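**Sock grasping, short thread on the method and what we got**

1/ We've been working on how a robot arm should pick up a single sock. The question for the Mostau project was narrow: does choosing the grasp point from the fabric's folds beat choosing it from the outline?

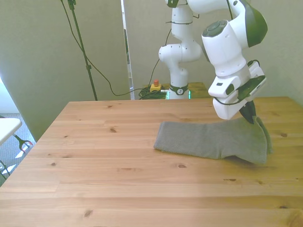

Akash Sengar asked straight away whether outline methods were ever a fair baseline for knitwear, given that a sock's edge moves as soon as it's touched. Fair point. We kept the outline in because most of the older code we inherited uses it.

2/ Method. Each trial begins with one sock on the table. The planner scores candidate points by local height and how sharply the surface bends, then takes the best one with the fingers pointing down. No second try.

3/ We ran 600 trials, split evenly between the two planners. Same arm, same gripper force, same socks. Colour was left out of the scoring on purpose – we wanted something that would work on grey as well as on stripes.

4/ Result: the fold planner failed on 25 of its trials. The outline planner failed on nearly three times as many. Most of the outline failures were fingers closing on a single flat layer and slipping off.

5/ Where the fold planner did badly: socks pulled completely flat. With no ridge to score, it picks almost at random. Going back to the outline in that case is the obvious patch and we haven't tested it properly yet.

6/ Planning takes longer too, by 40 milliseconds a grasp. Doesn't matter at our speeds. It might on a sorting line.

7/ A grasp counted only if the sock stayed held for 3 seconds after lifting. Wotness uses a looser rule in its benchmark, so please don't put our numbers beside theirs.

8/ Trial logs and the scoring code go up in August, once the labelling has been checked. Towels are next.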